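Evening, all. I'm the one who wouldn't shut up about belts on the forum, so you've only got yourselves to blame.

Start with the Brondura. I've worn mine for 18 months, nearly every day, and the leather's gone a lovely dark brown -- hold it up, pass it round. Buckle's a bit scratched. I like that.

(Next slide.) 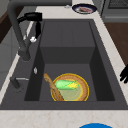 Round basket in a dark sink, pale marbled worktop.

Right, the Khondokar. Thinner strap, 30 mm wide, much better with proper trousers. Mine squeaked until January and then stopped, no idea why. Ask who else has one.

Sizing: go up 2 inches from your trouser size. I didn't, and had to punch an extra hole with a nail. Tell the nail story if there's time.

Warmont and Sillov -- quick mention only. Warmont do nice suede, but I've not worn it in the rain yet. Sillov's canvas one is great for holidays and weighs nothing.

Questions, then get the Brondura back before anyone goes home.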